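4. Recording a series and keeping it in order

Section 3 covered tuning the Danora box and naming your channels. This section explains how to record every episode of a series, what to do when the broadcaster moves it, and how to watch the episodes in the right order.

4.1 Before you start

You need a working aerial connection and a drive with free space. The built-in drive on the standard model holds 1000 GB. Check how much is left under Menu > Storage > Free space.

Your programme guide must be up to date. If the guide shows blank boxes after tonight's date, leave the box on standby overnight and look again in the morning. It collects guide data between 2 am and 4 am.

4.2 Setting a series recording

1. Press GUIDE and find any episode of the programme.
2. Press the red button once. A single red dot appears. This records that episode only.
3. Press the red button again. The dot becomes a row of dots and the box will record the whole series.
4. Choose New episodes or All episodes. If you pick All episodes, repeats on other channels will be recorded too, and the drive fills quickly.
5. Press OK, then BACK to return to the guide.

Note: Some channels send out each new run as a separate series. The first run of the crime drama Wuswood, for instance, stops recording at the end of its last episode and you must set the second run yourself. 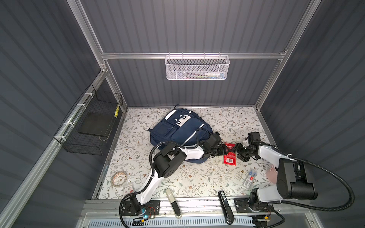

4.3 Adding extra time

Live programmes and late films often overrun. To add time to a recording:

1. Go to Menu > Recordings > Planned.
2. Highlight the programme and press the yellow button.
3. Set Start early and Finish late. You can add up to 23 minutes at each end.
4. Press OK to save.

The extra time counts as part of the recording. If you add time to two programmes that follow each other on the same channel, the box treats them as overlapping and uses both tuners.

Caution: Do not change the extra time while the programme is being recorded. The box will close the file and start a new one, and a few seconds will be lost in between.

4.4 When recordings clash

The box can record two channels at once. If you ask for a third, a message reading CLASH appears with a list of the three programmes. Select the one you want to drop and press OK. The box then looks for a later showing of that episode within the next seven days. If it finds one, it is added to your planned list with a small clock beside it.

If you do nothing, the recording with the lowest priority is dropped. To change priority, go to Menu > Recordings > Series and move a title up or down with the arrow keys.

4.5 Putting episodes in order

The box normally lists episodes by the date they were recorded. This is a nuisance with older programmes, which are often shown out of sequence.

1. Open the series folder.
2. Press the blue button and choose Sort.
3. Select Episode number.

Episodes without a number go to the bottom of the list. You can type one in by pressing OPTIONS and choosing Edit details. Numbers may have up to four digits, so a long-running serial such as Flidville can be entered as episode 1524 without trouble.
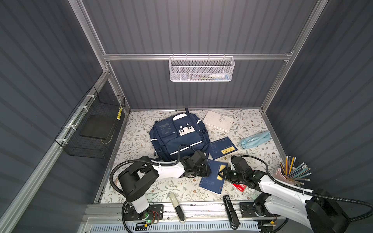

4.6 Protecting and deleting

When the drive is nearly full, the box deletes the oldest watched recordings first. To keep one, highlight it and press the green button. A padlock appears next to the title.

To delete a whole series, highlight the folder, hold CLEAR for three seconds and confirm. Locked episodes are kept.

Caution: Deleted recordings cannot be recovered, and a factory reset removes everything, including locked recordings.

4.7 If a recording is missing or cut short

Menu > Recordings > History shows a code beside each failed recording.

R1: No signal. Check the aerial lead at both ends, then see section 2.
R2: Drive full. Delete something or unlock older recordings.
R3: Programme withdrawn or moved without notice. Set it again from the guide.
R4: Power was lost. The part recorded before the power cut can usually be played.

If the same code appears more than twice in a week, note the code and the software version (Menu > About) and contact Wendt customer support.

Guide text: Hrefna Kárason. Screen menus checked by Waraporn Wannasri against the September software.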